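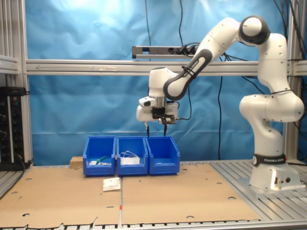
Photo: Gwendolyn Castellanos

3.2 Bin storage of small consumables

Small medical consumables are commonly kept in open-fronted bins on a bench or shelf. The bins in Figure 1 are blue molded plastic with sloped front edges, set side by side near the back of a slatted aluminum worktable. Sheets of cardboard cover much of the work surface. The open front allows an item to be identified and removed without moving the bin.

Our supply list held 97 item types, which we grouped by package form: rigid box, flat packet, soft pouch and unpackaged stack. Tindall's earlier list used clinical function instead. That grouping suits ordering but says little about how an item lies in a bin.
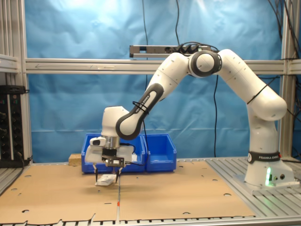

Rigid boxes gave the least difficulty. They keep their outline, rest on a flat face and can be squared against a bin wall. Flat packets slide over one another and tend to settle toward the front lip. For both forms we recorded the resting face and the angle to the bin front, following the Kuletti scheme. The full log contains 1405 entries, of which 211 concern packets resting on other packets.

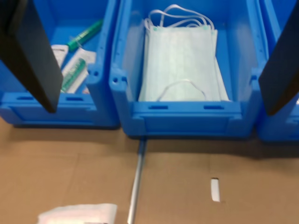
Face masks were treated as an unpackaged stack. The pleated fabric lies flat, but the elastic ear loops do not, and they may extend well past the stack. A loop lying across the top layer can join two masks that are otherwise separate. We therefore logged loops separately from the mask bodies. Syringes were entered under two forms, depending on whether they were stored bare or in a sterile package. 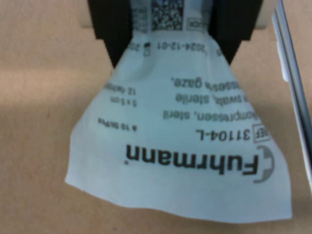 Cindulance, 10 November 2024

Soft pouches change shape when lifted. A paper-and-film pouch of gauze swabs pinched at one end gathers into a narrow neck there and flares toward the other. Printed text near the pinched end may be folded out of view, including part of a date. For this form we read the expiry date with the pouch lying flat, before handling, and entered it with the item type. Pouches with an incomplete date were returned to the list unlogged.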